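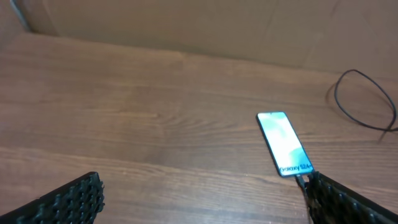

Greifplatz für Rückläufergeräte einrichten – Anleitung für die Frühschicht

Stand: 23. September 2026

Seit Januar nimmt am Prüftisch bei Flullis der Greifarm die Telefone auf. Wer vorher jedes Gerät selbst gedreht und gewendet hat, legt jetzt vor, gibt frei und entscheidet über die Zweifelsfälle. Die Anleitung gilt für Platz 3 und Platz 9.

Vorbereiten

Tischfläche abwischen. Gerät mit dem Display nach oben ablegen, schräg ist erlaubt. Links und rechts muss so viel Holz frei bleiben, dass beide Finger neben das Gehäuse passen. Lose Kabel nach hinten an den Karton schieben. Ein Ladekabel darf stecken bleiben, wenn es genug Spiel hat.

Greifen

1. Programm 19 am Bedienpult aufrufen.
2. Hände vom Tisch, dann Freigabe drücken.
3. Warten, bis die Noppen auf beiden Seiten anliegen. Die Finger fassen an den Längsseiten, nie auf dem Glas.
4. Erst danach anheben lassen.

Sitzt das Gerät schief zwischen den Fingern, ablegen lassen und neu beginnen. Nicht von Hand nachdrücken.

Sichtprüfung

Den Arm in Halteposition fahren und das Display eingeschaltet lassen. Spiegelungen auf dem Glas verdecken leicht einen Kratzer – im Zweifel den Winkel ändern und noch einmal hinsehen. Befund im Arnus-Blatt eintragen, mit Kürzel.
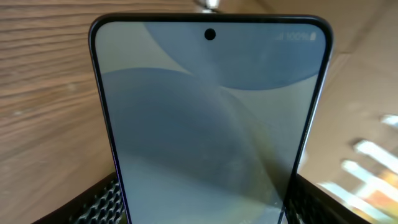
Annag Aitken merkt dazu an, dass die Handgelenke am Schichtende weniger schmerzen, die Augen dafür mehr. Sie möchte die Prüfung nach jeweils roughly einer Stunde abgeben können.

Der Wechsel steht ab sofort im Plan. Wer ablöst, meldet sich am Pult neu an und liest zuerst die offenen Befunde. Störungen an Durchwahl 2189.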